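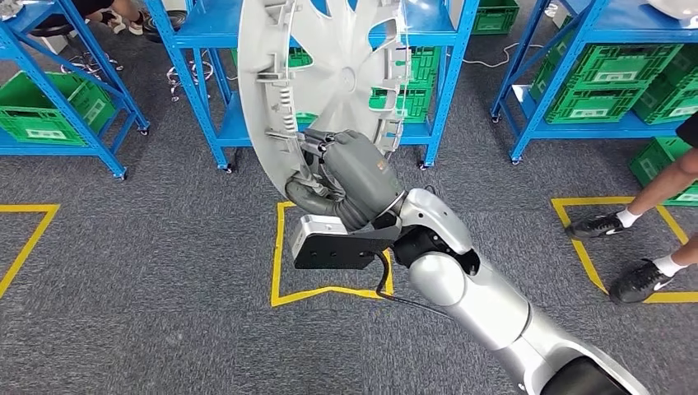

Khoa Thân and Ye-seo Baek
Grendmont Laboratory, Hundbridge

4. Observations from the Open Day

4.1 Setting and procedure

The open day was held on a Saturday in December in the carpeted hall at Hundbridge, using the same cell layout as in the bench trials of Section 3. Visitors were admitted in groups and briefed at the door. The task was a reduced version of the parts-handling sequence: the arm takes a wheel hubcap by the rim, holds it clear of the shelving, and returns it to the handover position. Figure 4 shows the hubcap held nearly upright with its back side exposed, the fingers wrapped around the rim. Green crates on blue wheeled shelving formed the background in this part of the cell, and yellow tape on the carpet marked the zones.

Two changes were made to the bench protocol. The approach speed was limited to 70 percent of the bench value, and the sequence was started by an operator instead of by the scheduler. Both changes lengthen the cycle, so cycle times from the open day are not pooled with those in Table 2. The Vusik controller logged joint positions and motor currents throughout.

4.2 Grasping at the rim

A hubcap is an awkward part for a multi-fingered hand. The outer rim is easy to reach, but the back carries molded clips and tabs that can interfere with finger placement. We therefore used the rim grasp proposed by Agbayani, in which the thumb opposes the fingers across the edge and the palm stays clear of the hub. The grasp was taught by hand before the doors opened and was not adjusted during the day.

Over the day 200 cycles were started. In 3 of these the operator stopped the arm before lift because the log showed a finger current outside the allowed band. The remaining cycles ran to handover. The mean hold time was 830 ms longer than on the bench — a difference we attribute to the operator waiting for a visitor to finish a question before confirming release. 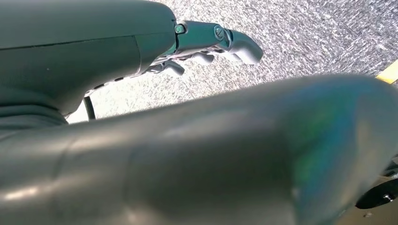

Figure 4. Rim grasp of the hubcap during the demonstration (top of page), and the hand with the fingers slightly curled and no part held.

Between cycles the hand was sent to a rest posture under position control. Finger currents at rest showed no trend over the day, and we found no reason to repeat the zeroing routine before the afternoon groups. Wrist cable routing was left as in Section 3.

4.3 Visitor questions

Questions were noted by the second author. Most concerned what the hand would do with a part of a different diameter. The taught grasp depends on the local shape of the edge and only weakly on diameter, but we have no data for other hubcaps and said so. Several visitors asked whether the floor tape was read by the robot. It is not; the zones are for people — the controller has its own workspace limits, set in software. These limits are discussed in Section 5.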